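Two-tier bamboo steamer, to line or not to line?

dumplingdad_geelong
Wednesday, 7:42 pm
Hi all, long time reader. I've finally given up on the microwave steamer bag things and want to do buns and dumplings properly. Got a two-tier bamboo steamer and I've had 2 goes at it. First go the pork buns welded themselves to the slats and I lost the bottoms of every single one. Second go I used baking paper and they were fine on top but a bit gluggy underneath. What's everyone doing? Cabbage? Oil? Prayer?

Leonilde Vilela
Cabbage, always. My mum used it and I've never had a stuck one. Pull the big outer leaves off, trim the thick rib so they sit flat, done. You can eat it afterwards too, it soaks up all the pork juice.

potsnpans_7
Disagree on the cabbage for buns. Dumplings yes, but it goes slimy under bread dough and you're back to gluggy bottoms. Baking paper is fine, you just have to punch holes in it. I fold mine into a wedge like a paper snowflake and snip bits out with scissors. If you used a solid sheet the steam has nowhere to go and that's your problem right there.

dumplingdad_geelong
Ah. Yep, solid sheet. Feeling a bit silly now.

Salvador Rocha
Small squares of paper, one under each bun. That leaves gaps between for the steam and you can lift them out by the paper. Also turn the heat off and wait a couple of minutes before you take the lid off, otherwise they collapse. How much water are you putting in? I use a wide wok and keep it below the bottom tier. If it's boiling up through the slats nothing you put down is going to help.

Leonilde Vilela
Slimy only if you leave them sitting in there, potsnpans! Serve them straight away and it's lovely. But I'll give you the little squares for bread buns, Salvador, that's fair.

kettle_on
Can I ask a side question, does anybody have the kind with the coloured band round the outside? I saw some at the Barreto shop and wondered if they're any good or just for looks. Mine's plain and the top rim is starting to split.

dumplingdad_geelong
Mine's one of those, bright yellow. No idea if the band does anything for the life of it, I've only had it since September, but it cheers up the bench. I've been setting it next to a tray so I can carry the tiers straight to the table once they're off the wok.

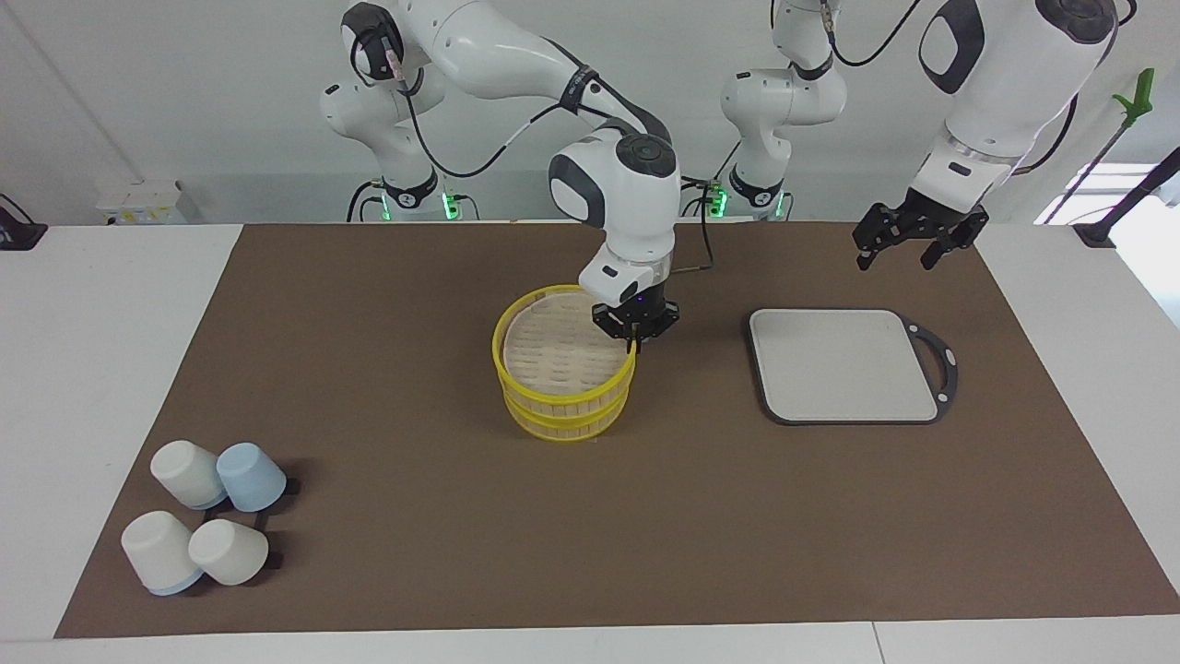 Anyway I had a go with the small squares on Sunday's leftover dough and they came off clean, every one of them. Bottoms were still a touch damp but I reckon I was heavy handed with the water. Used 400 mL and it's a fairly small wok, so I'll drop that next time. Cabbage is on the list for dumplings this weekend, Leonilde.

potsnpans_7
Good stuff. Top the water up from the kettle if it gets low, don't use cold or you'll stall the whole thing.

kettle_on
Thanks, might grab one then. Do you soak yours before using it? The lady in the shop said to and I never have.

Salvador Rocha
I soaked mine once, the day I bought it, then steamed it empty to get rid of the smell. Never again after that. Just a rinse and a wipe, no detergent, and leave the tiers apart till they're bone dry. I stacked mine damp in a cupboard once and it grew fur.

Leonilde Vilela
I do use a drop of detergent. Sorry, Salvador. Pork fat needs it.

Salvador Rocha
We'll have to agree to disagree on that one. I can taste it in the next batch, I swear.

dumplingdad_geelong
Haha. I'll stick with hot water and a brush for now. Will report back on the cabbage.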